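Jan 6, 2018

Up at seven, porridge, then straight out to the shed before I could find a reason to stay in. Frost on the inside of the window again. I had the fan heater on for an hour before I could feel the ends of my fingers.

The plan for the weekend is to get through the electronics shelf. I have been putting it off since we moved the bench. Everything went into whatever box was nearest and I have been buying parts I already own, which is a stupid way to spend money. Last month I paid for a second bag of ribbon cable and found the first one that same evening under the soldering mat.

Started with the two shoeboxes from Salvador. He gave them to me when he cleared out his flat and said there was good stuff in them. There was some. A lot of it was chargers for phones that went in the bin years ago. I put those in a carrier bag for the tip. Kept the transformers and a tin of fuses.

Matilde rang at half ten about the lunch next week. She wants to move it to hers. Fine by me. She asked what the banging was and I said it was the shelf brackets, one had come away from the wall. Refixed it with longer screws.

Decided that each kind of thing gets its own place. Resistors and small parts in the drawers. Cable on the hooks. Bare boards in the yellow bin, where I can see them from above and they don't get buried. I tipped it out and wiped it down before I put anything back. The bottom has gone a bit scuffed but it does the job.

The red board went in on its own, the odd-shaped one with the rounded lobes. I can't remember what I bought it for. It has a green screw terminal block on the right side and two small white connectors, so it can be wired up without soldering, and that puts it ahead of most of what I own. I must look it up and write a label before I forget again.

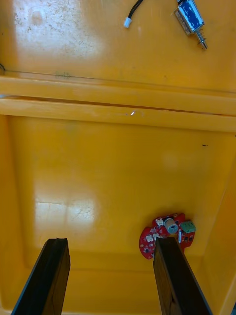

Afternoon

Soup and the end of the loaf. Then the drawers, which took far longer than the boxes. The Rojanasak cabinet has 40 of them and the labels had mostly dropped off. I wrote new ones with the thin marker. My handwriting got worse as the light went.

Resistors are the worst job. I counted 1000 ohm ones until I was sick of brown, black, red, and then gave up and put everything I couldn't read in one drawer marked MIXED. Kulap says to use the meter on them and do it properly. She is right, but she wasn't the one standing in the cold.

Found the missing tweezers in with the heat shrink. Also found a receipt from Leltolik for 3 rolls of solder, and only one roll. The other two are probably at Daranee's from when we did her doorbell. Sent her a message and she said she would have a look.

Stopped just after four. Swept up, turned the heater off at the wall, locked up. Back is stiff from bending over the low shelf and I had a long bath.

Still to do tomorrow: the big crate under the bench, the broken lamp, and the meter, which wants a new battery. Oliwia is coming at two for the ladder. Must remember to move the bikes first or she won't get it past the door.

Leftover stew for tea. Bed early.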